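Wood shelves by the back door: oil, wax or leave them bare?
Asked in Home & Garage, Sun 11 August

Vumley
I love my new entryway shelves and want them to stay nice! Metal uprights, bare wood boards, and everybody drops their shoes there. Do I need a finish? I've read thirty conflicting opinions already.

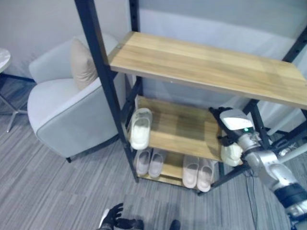
Top board and the slippers underneath

Wanigasekara
Yes, do it, you'll be so happy with how the grain comes up! Sand lightly with the grain, wipe off the dust, then brush on a thin coat of water-based poly. Let it dry, sand again very gently and add a second coat. Mine went on in March and mud still wipes right off. Oil is prettier (I'll give it that) but you have to keep redoing it. Do the undersides too, and leave the boards out of the rack for some 40 hours before you load them up.

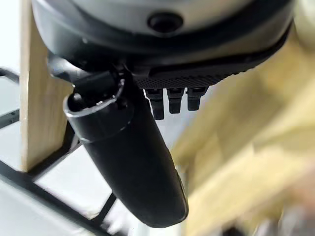

Close-up, same afternoon

Closesari
Wax!! Smells great.

Pladton
Agree on the poly, satin if you can get it. My boards are 52 inches long and one quart covered all of them with plenty left over. Try it on an underside first in case the color shifts.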